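Research > Papers > Two-Arm Assembly in Simulation

4. Failure Analysis: Late Release During Shared Fixture Work

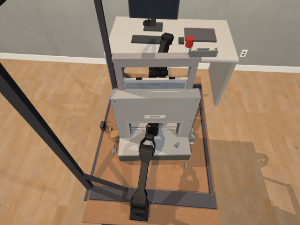
The fault reported in this section first appeared in July, after the Vemberg controller was changed to let both arms work on the fixture at the same time. Under the earlier version the arms took turns, and a late release by one arm cost only time. With both arms active, a late release leaves one gripper closed while the other arm is already pushing or pulling on the same body.

We ran 2,342 simulated episodes with the new controller. Of these, 119 ended in a force limit stop. We replayed each stopped episode from its log and sorted it by the state of the two grippers at the moment of the stop. In 36 cases the cause was a plain collision between a link and the fixture, and these are left out of what follows. The rest shared one pattern. The far arm had been told to open and had reported that it was open, but its fingers were still in contact with the fixture.

The false report came from the way Geven, our state monitor, decides that a gripper is open. It compared the commanded finger width with a threshold and did not read the measured width. When a finger was jammed, the command passed the threshold and the monitor sent the all-clear. The near arm then began its own move. Force built up through the fixture until one of the wrist limits tripped.

Figure 4. Simulated workcell with the two arms at opposite ends of the fixture. The near gripper reaches into the lower opening under the label; the far gripper hangs above the horizontal bar.

The stop itself worked as designed in every episode, but the recovery routine did not. It backed the near arm out first, along the path it had come in on, while the far gripper was still closed. In several replays this raised the load again and caused a second stop. On real hardware we would expect bent fingers or a damaged fixture.

Two changes were made. Geven now reads the measured width and also requires the contact force to stay below a set level before it reports a release. Recovery now opens both grippers and checks them before either arm moves. With these changes we ran a further 1,013 episodes and saw no stop of this type. Collisions between links and the fixture still occur and are taken up in Section 5.

We have not tested the fix with worn or flexible fingers, where the measured width may itself be wrong.

Last updated: Mon 3 March

Contact | Copyright Karabulut Gakoletti | Back to top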